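Boards > Local Meetups & Trips > Penov open day: who went?
Last updated: February 8, 2018

gearsandgravy
So I finally made it over to the Penov open day at the Ullwood building and I'm still kind of buzzing! You sign in, get a sticker, and then you can wander right up to the tables and talk to the people running the demos. I got closer to the hands than I figured they'd let me. They're black all over, with jointed fingers and little screws everywhere, and one of the fingertips has these fine ribs on it for grip.

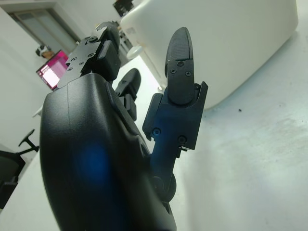
I asked the guy at the desk how long it takes to set up a new task and he said it depends how picky the object is. A box is easy. Kitchen stuff is a pain, apparently, and that's what they had going for most of my visit. Two arms, one toaster, one audience trying not to block the light.
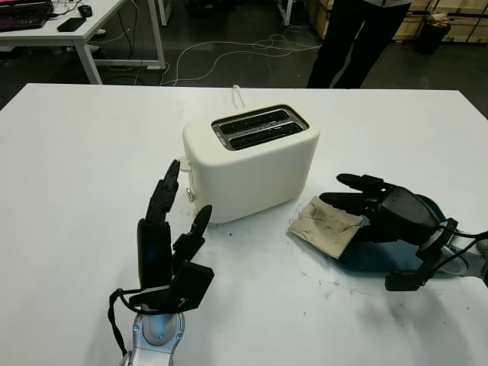
Right hand on the toast, left hand over by the lever side.

I stayed way longer than I meant to (missed my bus, worth it).

plaltton_pete
I went too and I was a little let down. It's toast. My kid makes toast. 82 people on the sign-up sheet when I got there and we're all standing around waiting on bread.

gearsandgravy
Ha, okay, but your kid has skin! Try picking up a slice off a flat table with stiff fingers. I tried it at home with oven mitts on and mostly made crumbs.

plaltton_pete
They made plenty of crumbs too, look at that table.

mossyknoll
I'm with gears on this one. A flat thing lying on a flat surface is about the worst thing you can ask for. I'd rather see that than another arm waving at me. Did anybody ask about price?

gearsandgravy
I asked! Got a smile and a brochure.

tin_lunchbox
Was Öztürkmen there? They had a packing demo last September that I liked a lot more, five minutes start to finish and you could see the point of it.

plaltton_pete
Didn't see them. And yeah, packing I'd drive out for.

mossyknoll
Packing's been done to death, sorry. Is there another open day coming up? I'd bring my dad, he'd talk their ears off.

gearsandgravy
They said spring but no date yet. I'll post in this thread when I get the email.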